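Vorkix Support / Altley Simulator / Tabletop Kit
Ticket 262: Gripper stops above object and will not close
Status: Resolved
Opened by: Xinyi Tian, Mundville
Assigned to: Yanling Cheng, Vorkix Support
Product: Altley Tabletop Kit, evaluation license
Add-on: Onu grasp planner, trial

Original report

We are in the trial period for the Altley Tabletop Kit and need to decide in March whether to buy seats for the lab. Most of it works. The problem is with the kitchen objects pack.

When I give the arm a pick task on the apple, it plans, moves over the table, lowers the gripper and then stops above the apple. The fingers never close. After a wait of 30 seconds the task ends with "grasp target not confirmed" and the arm goes back to its start position. No collision warning, no joint limit warning.

The same task on the bowl finishes normally. So does the octagonal plate, if I use the edge grasp.

What I have tried so far:

Restarted the simulator.
Deleted the scene and built it again from the pack.
Switched the physics step from normal to fine.
Turned the Onu planner off and used the built-in one. With the built-in planner the arm won't move at all and I get "no valid approach."

I can reproduce this every time. Scene file and log are attached to the ticket.

Xinyi

Reply from Support

Hi Xinyi,

Thanks for the scene file. I loaded it here on the current release and I get the same stop, so we can rule out your machine and your graphics driver.

The two planners fail differently, but I think it is one cause. The built-in planner checks the whole approach before it moves. Onu checks it in sections, so it will start moving and only find a problem near the end. In your log the last section is rejected over and over until the timer runs out.

Could you please do the following and send me the results:

1. Open the object list and select the apple.
2. Look at the Support field. Tell me what it says.
3. Do the same for the cup.
4. Turn on View, Collision Shapes, and run the pick again. Pause it when the arm stops.

Please don't move anything on the table before you do this. I would like to see it with the layout as it is.

Yanling Cheng
Vorkix Support

Reply from customer

Support field for the apple says "table." Support field for the cup also says "table." The apple is on top of the cup, so the first one looks wrong to me.

With collision shapes on, there is a tall box around the cup and the apple is partly inside it. I paused the run where the arm stops. I turned the shapes off again for the picture because they cover everything.

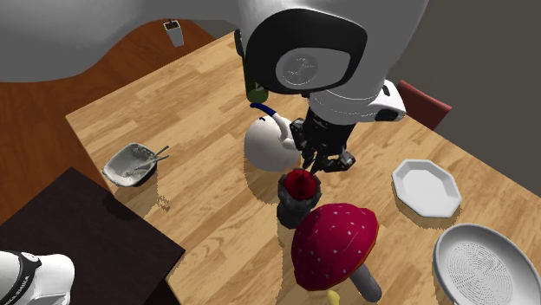

Posted by Xinyi Tian | Customer, evaluation license | 2 attachments

The gripper is over to the right of the apple at this point, a little above it. I would have expected it to be centered. Is the offset part of the same problem, or should I open a second ticket?

Also, the kettle is right there under the gripper. I wondered if the handle was in the way, so I made a copy of the scene and deleted the kettle. Same result. I deleted the mushroom in another copy. Same result again. The original scene is unchanged.

Reply from Support

No need for a second ticket. The offset comes from the same place.

The cup in the kitchen pack ships with a simple box for its collision shape, and the box is taller than the cup you see on screen. When you set the apple down on the cup, it drops to the visible surface, which puts it partly inside the box. The scene builder then can't work out what the apple is resting on and falls back to "table."

From there the planner has two bad facts. It believes the apple sits on the table, and it believes there is a solid box around the lower part of it. Onu shifts the approach sideways to look for a clear path, and that is why the gripper ends up off to one side. It never finds one.

Your tests with the kettle and the mushroom were useful. They told me I didn't need to look at the neighbors.

Here is the workaround:

1. Select the cup. Under Physics, change Collision from Box to Mesh.
2. Click Rebuild. On a scene this size it should take a few seconds.
3. Select the apple and raise it slightly so that it is clear of the cup.
4. Press Settle. The apple will drop onto the cup.
5. Check the Support field on the apple. It should now say "cup."
6. Save the scene under a new name before you run anything.

If step 5 still says "table," close the scene and open it again. The field sometimes doesn't refresh.

Yanling

Reply from customer

Followed the steps. After step 5 it still said "table." I closed and reopened and then it said "cup."

Onu planner: the arm comes down centered over the apple, closes, lifts. Worked on the first try. I then ran it as a batch and got 30 good picks out of 31. In the bad one the apple rolled off the cup when one finger touched it before the other.

Built-in planner: the arm moves now, but it comes in at an angle and knocks the apple off nearly every time. I didn't keep a count on that one.

Questions:

Does the Mesh setting slow things down? My batch took longer than I expected.

Is the built-in planner meant to handle an object stacked on another object? The product page says "stacked and cluttered scenes" and doesn't say that you need the add-on for it. That matters to us because Onu is priced separately.

Can the pack be fixed? We would have students building scenes, and they won't know to change this.

Reply from Support

Taking these in order.

Mesh is slower than Box. For one cup you shouldn't notice much. The extra time in your batch is mostly the fine physics step, which is still on from your earlier tests. Set it back to normal and run the batch again.

On the built-in planner: it supports stacked objects, but only with a straight vertical approach, and the default is Free. Go to Planner, Approach, and choose Vertical. I ran your saved scene that way and it picked the apple cleanly. It will still be less reliable than Onu on round objects. I agree the product page isn't clear about this and I have passed that on to the people who write it. I can't promise you a date for a change.

On the pack: yes. I filed the cup as a defect. The corrected version will have a fitted shape, so you won't need Mesh. I also asked for a warning when an object is placed inside another object's collision shape, which would have saved you the first part of this ticket. The warning is a feature request and goes through a separate queue.

For your students, you can save the corrected cup to a shared library now. Right-click the cup, Save to Library, and tick Replace Pack Version. Anyone who opens the pack from that library will get yours.

Reply from customer

Physics step set back to normal, and the batch is much quicker.

Vertical approach works with the built-in planner. It drops the apple more often than Onu does, but it is good enough for an intro class. We will probably take the base kit for the students and one Onu seat for the research side. Please have sales send me a quote on that basis.

Saved the cup to the shared library and tested it from a second login. Support field reads "cup" without the close and reopen.

You can close this. Please link the defect so I get the notice when the pack is updated.

Reply from Support

Linked. You will get an email when the new pack is released. After you install it, remove your library copy of the cup, or the old one will keep replacing the new one.

Quote request sent to sales with your note about the seats.

Closing as resolved with workaround. A reply to this ticket will reopen it.

Resolution code: Content defect, kitchen objects pack
Workaround: Collision set to Mesh on cup, Approach set to Vertical for built-in planner
Linked items: Cup collision shape (defect), Overlap warning on placement (feature request)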